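Why Does Cloth Get Wrinkles?
Trollberg Children's Pages: Things at Home

Take a clean kitchen cloth and press it together in your hand. Count to 10 and open your hand again. The cloth does not go back to how it was before. It has small hills and valleys in it, and we call these wrinkles. 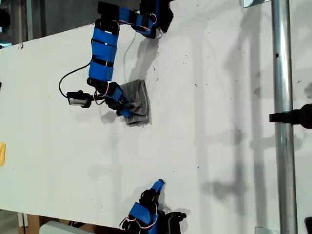 Page last changed: February

A cloth is made of many thin threads. In a woven cloth, one thread goes over, the next goes under, and so on until the end of the row. In a knitted cloth the thread makes loops, and each loop holds the next one. Your T-shirt is knitted, even if it looks very smooth. Use a magnifying glass and you will see it.

When you bend a cloth, you bend all the threads at this place. Some threads are like a rubber band and jump back quickly. Wool is good at this. Cotton is more lazy, and it likes to stay bent. If you sit on a cotton shirt, the wrinkles can stay the whole day.

Gray cloth is nice for looking at wrinkles. The top of each wrinkle catches the light and the valley stays darker. Stripes help too. A stripe that was straight will make a small wave where the cloth is not flat.
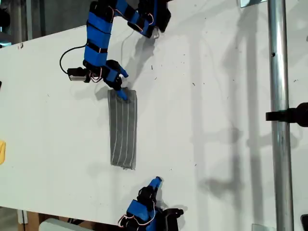
Photo: Trollberg picture collection

Now you can try folding. Put the cloth on a table and make it flat with your hands, from the middle to the outside. Bring one long side over to the other long side. You have a narrow cloth with two layers. Fold it again the short way and you have four layers. How many layers come after one more fold? (The answer is eight.)

With each fold the bundle becomes smaller but thicker. A thick bundle is hard to bend, so after a few folds you must stop. Try it with a thin handkerchief and then with a bath towel. Which one stops you first?
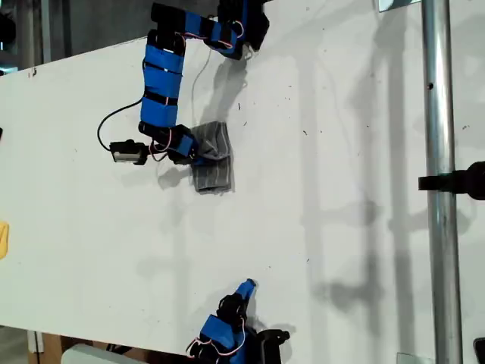 A folded gray cloth.

Words to learn
Crease: a line in the cloth where it was folded or pressed.
Layer: one sheet of cloth lying on another.
Woven: made from threads that cross over and under.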